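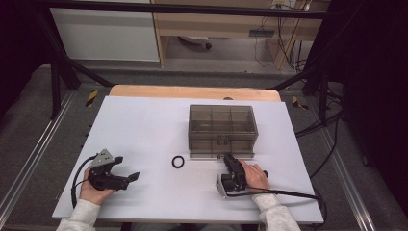

How to Transfer an Old Demo Tape to Your Computer

So you dug up a box of rehearsal cassettes and you want to hear them again without wearing them out! Great. I did this with the only tape my old doom band Cluverus ever made (50 copies, mostly handed out in parking lots), and it was easier than I expected.

What you need

A cassette deck with a line output, a stereo cable to match, an audio interface, and any free recording program. Skip the headphone jack if you can, it adds hiss.

Step 1. Clean the deck

Wipe the heads and the pinch roller with a cotton swab and a little rubbing alcohol. Let everything dry. Do it again after every few tapes, old ones shed like crazy.

Step 2. Loosen up the tape

Fast forward all the way to the end, then rewind. If it squeals or drags, stop and move the reels into a new shell with screws.

Step 3. Set your level

Find the loudest part of the loudest song and aim for peaks near -6 dB. On ours that was the last chorus of "Gosus", where everybody hit everything at once.

Step 4. Record the whole side

Turn Dolby off unless the label says it was used. Hit record, press play, and leave it alone! Save as 24-bit WAV.

Step 5. Split and tidy

Cut the songs apart and add short fades. Go easy on noise reduction, because it eats cymbals first. I roll off everything below 20 Hz and usually leave the rest, tape hiss and all. Keep the uncut file too.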